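Kuva two-finger gripper and wrist camera kit, long review from a short budget

Posted 7 June 2018

Writing this between other things so excuse the mess. A few people asked what we ended up buying for the Jirnanach bench and whether it was worth it. Short version: yes, mostly, buy the spare fingers, read the part on shipping before you send anything to purchasing.

What it is. Two-finger electric gripper, mounting plate, small camera that sits at the wrist looking out over the fingers, controller box, power supply, cables. You bring your own arm. Ours was already here. Kuva sells it as one part number, which I liked more than I expected to. Our purchasing office treats every line on a quote as a separate fight.

Price. $1376 for the kit through Dudell, before tax and freight. That was inside our limit for a single purchase without bids. If you are in a school or a small company you probably have a number like that too, go find out what yours is before you start shopping. I didn't. Lost a good chunk of spring to a quote for a nicer gripper that was over the line and came straight back to my inbox with a sticky note scanned onto it.

What we looked at first

Geum has a gripper in the same class. Stronger, better finish, a connector I would trust more. No camera. You add one, plus a bracket, plus somebody's afternoon to make the bracket fit. On paper it was close to the Kuva. Then I priced the bracket and the right-angle cable and it stopped being close. If you already own a camera you like, get the Geum and ignore the rest of this page.

Also looked at building it ourselves. Printed fingers, hobby servo, webcam. We have done that before and it works fine until the person who built it leaves. Not doing it again for something that has to run every day.

Vacuum was out from the start. Too many round things in our set, and I did not want a compressor in that room.

Ordering

Dudell answered the phone. Good. The quote came the same afternoon, also good. It was missing the controller power supply, which is supposed to be in the kit, and when I asked they said it was in the kit and just not listed. Get it in writing anyway. Our receiving people check boxes against paper and would have sent the supply back as not ordered.

Lead time quoted was 5 weeks. It took 9. No call, no email, I had to chase. Once it shipped it came fast and well packed, foam cut to shape, nothing rattling. But if you have a start date that matters to somebody, put the order in way earlier than feels sensible. And ask if the camera is in stock seperately from the gripper, that was our holdup.

Freight was not on the first quote either. Came as its own invoice after delivery. I had padded the budget so it was OK but it ate what I had set aside for spare fingers, and then I had to go back and ask for money twice in one quarter, never fun.

Setting it up

Mounting plate fit our arm first try. Screws were right, with a couple extra in the bag. Hex key included is junk, use your own. Plan on a morning for the mechanical part and another day for getting the software to talk to it. The manual is a translation and the wiring page is drawn from the back side, so left and right are swapped from how you will be standing. Caught it before power up, barely.

Cable management is on you. Two clips in the box, not enough. I would budget for a pack of decent hook and loop ties and a longer camera cable. The one supplied reaches, but with the wrist turned all the way around it pulls tight at the elbow. Dudell will sell you the longer one for more than I wanted to pay. Bought a generic, works.

Bench surface: we went with flat gray. If you are budgeting for a whole station do not leave the table top to last like I did. Shiny tops are a pain with any wrist camera, the lights bounce right into it.

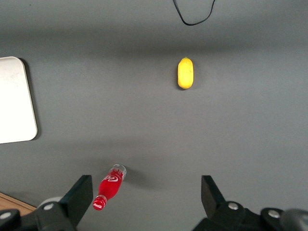 Camera view was the thing I worried about most and it's the reason I would buy the kit again. With a lot of these setups you either see the work or you see the fingers. Kuva angled it so you get both. Fingers open, you have both of them up from the bottom with the whole gap between, and there is still plenty of table out ahead. The Coke bottle lying right by the left finger is in view with the cap and the lettering readable, and so is the lemon way up at the far end of the gray, little stem nub and all. You do give up the bottom of the picture to mounts and screw heads. Can't crop around that much. If your software wants a clean rectangle of table, plan for masking out the hardware, it took us an hour.

Colors are decent too. Yellow comes through yellow. The shadows are soft under our lights and the gray shades off a bit from one part of the table to another, so if you threshold on brightness you will have some tuning to do. We key on color for most things and it's fine.

Any loose cable on the table is going to end up in view as well, so route things before you start taking data and not after. Same with trays and boards. We have a white one that lives at the side and it gets into the edge of half of what we take. Doesn't hurt anything but decide where stuff lives and tape it down.

The gripper itself

Opens wide enough for everything we planned. Closing is quick and not too loud. Force is set in software and the steps are coarse, there's a setting that is too light and the next one up is more than I would like for soft fruit. For a bottle it's plenty. If you handle anything fragile ask Dudell for a demo first. They do them.

Fingers are black flat plates, plain. No pads on ours. I would call that a missing part and not an option! Pads are a separate line item, they call it the comfort set or something equally silly, and smooth round things really do want them. We stuck on some rubber sheet while we waited. Looked awful, worked ok. Put the pads on the first order.

Ran it for 100 open and close cycles the first day as a check, no load, then the same with a foam block. No faults. Since then it has been in daily use and had one fault that went away with a power cycle. Left finger mount screws needed snugging up after the second week, so thread locker, the removable kind, add it to the list. Cheap.

Things I don't like

The controller fan. Runs all the time, whiny.

The software license. The basic version comes with the kit and does what we need. The sales page makes it sound like recording camera video and gripper position together is in the basic version. It's not. You can get both streams out yourself and line them up, we did, but if you don't have somebody who can write that then count the upgrade as part of the price. I asked about an educational rate and was told there isn't one. Ask anyway, maybe you will get a diffrent person.

Warranty is one year and starts on ship date. Not the day you install it. With a school calendar that can mean the thing sits in a box all summer with the clock running. We have a second one on the list for August and I am going to ask them to hold shipment until the room is ready.

Replacement fingers are sold as pairs only. Bend one, buy two.

Things I do like

One power brick. Camera focus is fixed and stays put. Connectors are keyed so a tired person can't plug them in wrong. Support email answers within a day, real answers, with drawings when you ask for drawings. The mounting plate pattern is a common one so if we change arms the gripper moves over.

And it's repairable. I had the cover off to look at the fan and it is normal screws all the way in, no glue.

What I would put in the budget if I was starting over

Kit
Pads, on the same order
One spare pair of fingers
Longer camera cable, generic is fine
Freight, ask for it in writing
Cable ties and thread locker
Matte top for the bench
Lights, if your room is like ours
Software upgrade, only if you have no programmer
Props. Whatever objects you will be working with, buy doubles. Produce goes off, so a line for groceries, and warn your purchasing office in advance because a grocery receipt on an equipment account will get you a phone call

That last one is not a big number but it's the one I got asked about the most.

Also staff time. I put zero for setup in the original plan and it should have been three days. One for mounting and wiring, one for software, one for everything that went wrong in the first two.

Who should buy it

Small lab, class bench, or a shop trying out pick and place before spending real money. Somebody who has an arm already and wants gripper and camera to arrive in one box. If you need high force, fine force control, or something sealed against dust and wet, look at Geum or further up. If you need it by a certain date, order now or pick somebody with stock on the shelf.

Rating: four out of five for the hardware. Three for Dudell, would be higher but for the silence on the delay. Two for the manual.

Will update when the second one gets here. If anybody has found a quieter fan that fits the controller please leave the part number in the comments.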